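Loso Canvass 2: review of a message-testing tool for small campaigns
By Farhad Rashti

Loso Canvass is a web application for testing campaign messages on voters before they go out by mail, phone or text. It takes two or more versions of a message, assigns them at random to names on a voter file, and reports which version moved support. I ran it from the middle of July on a county ballot measure about water rates.

Setup

The voter file is uploaded as a CSV. Loso expects separate columns for street number and street name, and our county supplies them joined. Pamen, the tool we used before, splits them on import. Loso rejects the file with a line number and no reason. Fixing the columns in a spreadsheet took most of a morning. After that the import ran clean, and duplicate households were merged correctly wherever the surname matched. Households with two surnames were left as separate records, so both members could receive different versions of the same letter. There is a setting to assign by address. It is off by default and should be on.

Random assignment

Assignment can be balanced by precinct, age band, party registration and past turnout. I checked the groups by hand after export and found no problem with them. The seed is stored with the project, so the same split can be produced again. Pamen does not do this.

Survey module

The follow-up survey is sent by text message. We received 642 completed responses over 77 hours. Question order can be rotated, but answer order cannot, and on a list of issues that is a real defect. The first issue listed will draw extra picks whatever it is. I worked around it by building two copies of the survey with the list reversed.

Reports

The main report shows the difference between versions with an interval, and it grays out any result where the interval crosses zero. Subgroups under 40 responses are hidden. Both choices are sound. The Khosravi plug-in adds charts by precinct, though its map colors are too close together to read in print. Export to Prekulard, our mail vendor's format, works only if every record has a ZIP+4.
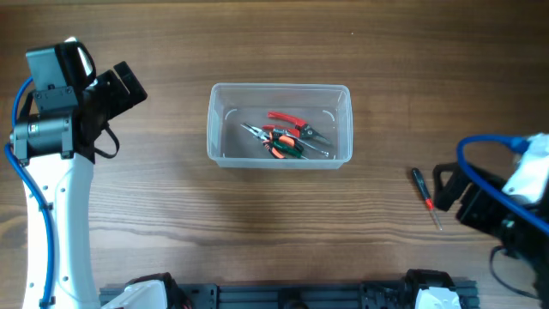
Can Loso tell a campaign which message to run statewide?

Only if the sample was drawn statewide. A result from one county describes that county's voters, and the software does not adjust for the difference.

Support

Tickets were answered the same day, except for one on answer order, which is still open. The manual covers import and assignment well and gives the survey module a single page.

Verdict

Recommended for campaigns with a clean voter file and someone who can read an interval. Those who mainly need import and mailing should stay with Pamen.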